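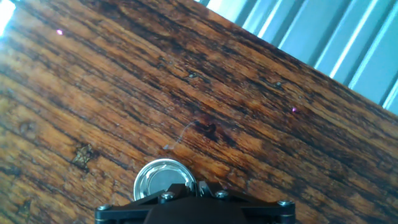 Tabletop restoration at Hostmont: December progress report
Thursday, December 19, 2024

Hi all, and thanks again for the 400 dollars, which has gone a lot further than I expected! I know you asked for one page, so I'll try to behave myself.

The short version is that the long dark board is in good shape and I'm happy with it. When I wrote my proposal I was worried we'd lose the grain under all that old finish, and I spent 17 hours on stripping and sanding alone (my shoulders would like that noted). The streaks are what I fell in love with in the first place, nearly black in places and then running off into orange and honey, so it was a relief to keep them.

I did go back and forth on the damaged knot. The wood is rough and splintery there, and I could cut it out and patch it, but a patch would shout at you from across the room. My plan is to fill it with clear resin and leave it looking like a knot. The little dark holes I'd like to leave alone, unless anybody at your end objects.
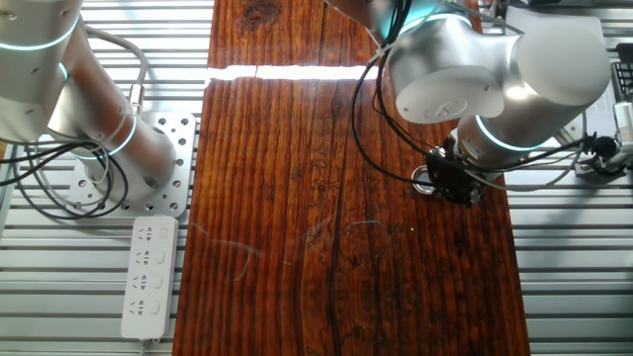

Finish is the part I still want to talk to you about. I've put on three coats of the Darkum varnish and I like the color very much, but it came out shinier than the satin we agreed on. With the board laid across the aluminum rails you get a bright white strip of glare near the top, and I think that would drive people nuts if they were trying to read at it. There are also a few pale scratch marks in the lower half that I want to deal with before anything else goes on. So I'd like to rub the whole thing back and do one last coat in a flatter finish, if you're okay with that.

Money: Cardoso gave me a fair price on the varnish and abrasives, and I have 19 dollars left, which should cover the resin if I buy the small kit. The legs are coming from Flisard and are already paid for, but they haven't shipped yet. I'll chase them again tomorrow.

If you could let me know about the flatter finish before the holidays, I can get the rubbing back done over the break and have the board ready for its legs.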